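Tatow (film)

Tatow is a science fiction adventure movie directed by Bianca Mihăilă, and I've been keeping this page going for it as a sort of home-brew encyclopedia entry, so forgive me if I wander off now and then.
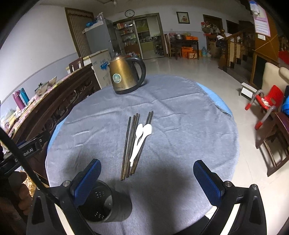
The movie is set in Tredport, a harbor town where the tide has stopped coming in, and it follows a ferry pilot named Flores who gets hired to take a sealed crate out past the breakwater. I won't spoil what's in the crate (it's in the second trailer anyway, grr), but the whole middle hour depends on it, and I think the movie is at its best when Flores is just stuck on the boat arguing with the radio.

Plot

Flores owes money all over town and takes the job without asking much. Once she's out on the flats she finds the old lighthouse crew still working their shifts, and they want the crate too. There's a chase, a very long card game, and then the storm. The ending is a bit rushed if you ask me, though I've warmed up to it since the first time I saw it!

Production

Mihăilă wrote the first draft as a radio play, and you can still hear that in the dialogue. Shooting began in November and went on for 373 hours of camera time, which she brings up on the commentary track more than once. Most of the boat material was done in a tank at Kondlow, the studio that also handled the effects. The storm took 7 nights. I'd always assumed it was all computer work, but a lot of that water is real water getting dumped on real actors, and they look miserable in the best way.

The score is mostly brass and pump organ. I play it while I do my taxes.

Release

Tatow opened in theaters on Jul 12, 2024 and the home version followed in November, on disc and digital. I have the disc. You get the commentary, a short piece on building the ferry, and three deleted scenes that run about 30 minutes together.

Deleted scenes

These are the reason I started this page, so here goes. The first is a longer version of the card game, and it's fun but I can see why it went. The second has Flores going home to pick up her boots and getting an earful from her landlady, and I would put it back in tomorrow – it explains the scar, and the debt, and why she won't go near the chapel later on. The third is an alternate opening with no dialogue at all. The picture is unfinished in places and you can see the wires on the gulls.

Reception

Folks around me were split. My brother fell asleep, my neighbor has seen it more times than I have. The usual complaint is that the lighthouse crew never get proper names, and I go back and forth on that one.

Sequel

Mihăilă has talked about a follow-up set inland, with the lighthouse crew in the lead. There's no title or start date yet, and I'll add them to this section when there are.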